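Skestano Opens Registration for Household Storage Swap

September 16, 2023
By the Skestano Communications Office

SKESTANO – Registration is now open for the Skestano Household Storage Swap, a program that lets residents trade bins, trays, baskets, and small shelving they no longer use for pieces that fit their homes better. The swap is run by Posora, a home goods reuse company, together with the town's recycling department. It will be held in the main hall of the Shboul Street Market building.

The program began in March as a one-day trial. Residents brought in 487 items, and 118 households took at least one piece home. Many people who came to the trial asked for a longer event with clearer rules on what could be brought, and both requests have been met this time. The hall will stay open for six days, and the full list of accepted items is included in this release.

Plastic storage is one of the harder household goods to pass along. Thrift stores in the area often turn down bins without lids, and the town's curbside recycling service does not take rigid plastic containers larger than a shoebox. As a result, usable pieces go out with the trash when people move, change kitchens, or clear a child's room. The recycling department expects the swap to take some of that load off its bulky waste pickup.

Residents may register at the front desk of the recycling department or by mail with the card enclosed in the fall utility bill. There is no charge. Each registered household receives a swap sheet, which is stamped at the drop-off table to show how many pieces were brought in. The same number of pieces can then be taken home on any day of the event. Stamps do not have to be used all at once. Households with nothing to trade can come on the last day, when any remaining items will be given out without stamps.

Posora will supply the tables, signs, and a washing station. Items are sorted by size and set out by room of use: kitchen, bath, workshop, and closet. Posora is also lending 40 wheeled carts for moving items between the parking lot and the hall. Carts must be returned before leaving the lot.

A separate table will hold lids. At the trial, lids and bases often arrived on different days and were never matched. Residents looking for a lid should bring the container with them or write down its outside length and width. A tape measure will be kept at the table. Loose lids do not count toward the stamp total and can be taken freely.

Label maker Skullex is donating blank adhesive labels, which will be available at the exit while they last. The labels peel off smooth plastic and can be written on with pencil or marker. Skullex will not be selling products at the event.

Items left at the end of the final day will be offered first to the town's schools and after-school programs, which have asked for shallow trays and stackable boxes for art supplies. Whatever they do not take will go to Posora's warehouse for resale. Broken plastic will be sent to a regional processor at the company's expense.

The Shboul Street entrance has a ramp and automatic doors. Parking in the market lot is free during swap hours. Residents who cannot carry items themselves may ask for help at the drop-off table.

Items must be clean and dry at drop-off. The following will be accepted:

- Plastic bins and boxes, with or without lids
- Woven or wire baskets in sound condition
- Drawer dividers and cutlery trays
- Small freestanding shelves no taller than a kitchen counter
- Shallow open containers for desks, drawers, and tabletops

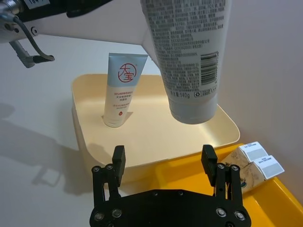

Items Not Accepted

- Anything cracked, or with sharp edges
- Containers that have held paint, fuel, or garden chemicals
- Glass jars and bottles
- Cardboard boxes
- Shelving that attaches to a wall

Staff at the drop-off table may turn away other items if they cannot be cleaned or safely stacked. Questions about registration can be directed to the Skestano recycling department during regular office hours.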